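The blanket job, and the wrist that wouldn't let go

By Sheyla Huaranga, July
14 comments | 32 shares

So, a few of you asked what went wrong with the tidying work and whether anybody got hurt (no, everyone's fine, one sofa cover has a small pull in it and that's the lot). I've put some pictures up and I'll try to tell it properly between them. For anyone new, we're teaching a two-armed humanoid to pick soft things up off the furniture, and Mathis Collet keeps the fault log, so blame him for the numbers.

The first sign was fault 755, a cable strain warning. We'd been getting it on and off for days and clearing it, which I'm not proud of! It comes up when a wrist has turned further than the cable likes.
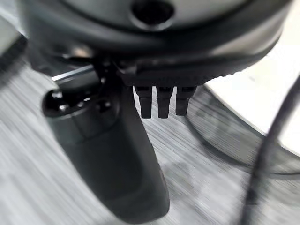 Dalibor Štefanec wanted to stop there and then and re-route everything. I wanted one more run. You can guess who was right. The grip release had started lagging too, only a touch, and I put it down to the new finger pads from Gumex being a bit grabby on fleece.

Then came run 1,456. Both hands were told to open, one did, and the other hung on and kept pulling. Cloth is horrible for this, because it gives and gives and then all at once it doesn't, and the arm can't feel much until that moment. 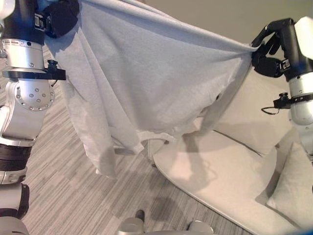
Mathis hit the stop button from the far side of the room (he's quick, I'll give him that). Now here's the bit that bothered us: the arms held position as they should, but the hand stayed shut. Fine with a blanket. Not fine with somebody's sleeve, or somebody's fingers. We wrote it up as a safety matter that same afternoon and stopped anyone standing within reach during a run.
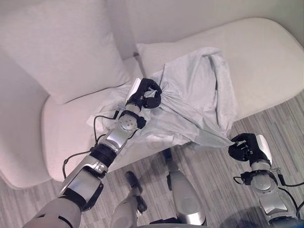
Eliécer Palomino went through the log line by line and found the open command going out and never being answered. When the wrist was twisted far enough, the signal dropped for a moment and the hand just carried on with its last order, which was to squeeze. So the pads were innocent. Sorry, Gumex!

We've done three things. The cable has more slack, the wrist stops turning sooner, and if the hand hears nothing it now eases off by itself. Fault 755 stops the run and only Dalibor can clear it.

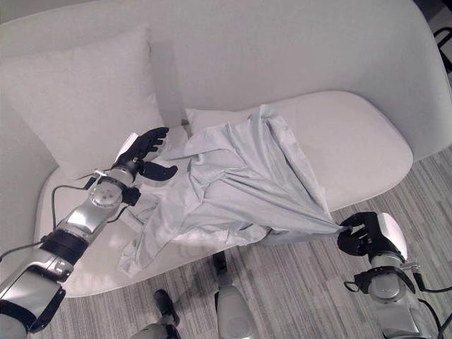 Shirts are worse than blankets, by the way, all those cuffs and buttons to snag on. We got as far as run 1,508 before I wrote this and the fault hasn't come back, but Dalibor won't call it fixed until we reach 4,000 and I've stopped arguing with him. I'll post the log once Mathis has tidied up his spelling.

14 comments | Share this gallery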